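Fekmont Street Water Main Renewal: Progress Report to the Funding Office
Reporting date: December 25, 2023
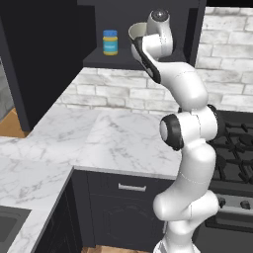
Work in the reporting period covered trench excavation on the lower section, pipe installation between the Chávez Avenue junction and the pumping station, and the first round of pressure testing. The work was done under the phase two grant agreement. Spending remains within the approved phase two amount, with one transfer between budget lines described under Finance.

Pipe installation

The contractor, Verno, has laid 2,000 feet of new 8-inch ductile iron main. It replaces cast iron pipe that accounted for most of the repair calls on the street. The new main runs parallel to the old one at an offset of 4 feet, which allows the existing main to stay in service until customers are switched over. Cover depth meets the design value along the full length except at the storm drain crossing, where the main passes below the drain with reduced vertical clearance. Birger Tveit reviewed the crossing detail and accepted it with a concrete cradle added on both sides.

Another 1,000 feet remain to be laid in this phase, all of it uphill of the pumping station. Rock was expected on this stretch from the original borings. Two additional borings were drilled at the upper end and both reached rock at a shallower depth than shown on the drawings. The trench profile has been revised and reissued.

Service connections

The phase includes 64 service connections. Taps and corporation stops are in place for every connection on the lower section. Meter boxes have been set but final transfer of customers will not begin until bacteriological results are accepted. Three property owners have private lines of galvanized steel in poor condition. Letters were sent to them explaining that replacement on the private side is outside the grant. One has replied and will hire a plumber to do the work at the same time as the transfer.

Testing

The lower section was filled, flushed and held at test pressure for two hours. The first test failed on allowable leakage. The loss was traced to a mechanical joint at the hydrant lateral near the junction, where the gland bolts had been tightened unevenly. The joint was taken apart, the gasket replaced and the bolts torqued in sequence. The second test passed. Ho-yin Wu witnessed both tests and signed the record sheets, which are in Appendix B.

Chlorination is scheduled for January. The temporary discharge permit covers dechlorinated flushing water to the storm drain and does not need to be extended.

Valves and controls

The pressure reducing valve ordered from Plekik has been delivered and is stored at the pumping station. The supplied pilot assembly did not match the approved submittal: the spring range was too low for the downstream set point. A replacement spring is on order at no cost to the project. The vault has been poured and the hatch frame set. Valve installation is the only item now behind the baseline schedule.

Finance

Costs for trench backfill are above the planned amount, as more of the excavated material was unsuitable for reuse than assumed. The difference was covered by a transfer from the surface restoration line, where the unit price came in below the estimate. Dario Marchetti approved the transfer under the terms of the grant agreement, and the signed form is in Appendix C. Contingency has not been drawn on.

Open items

Replacement spring for the pilot assembly: awaiting ship date. Responsible: Preben Mogensen.
Revised traffic control plan for the uphill stretch: submitted to the street department, comments pending. Responsible: Jacinto Hinojosa.
Private line letters: two replies outstanding.
As-built survey of the lower section: field work complete, drawings in preparation.

Permanent paving will be done in the spring. Temporary asphalt is inspected weekly and any settlement greater than half an inch is patched by the contractor under the existing unit price.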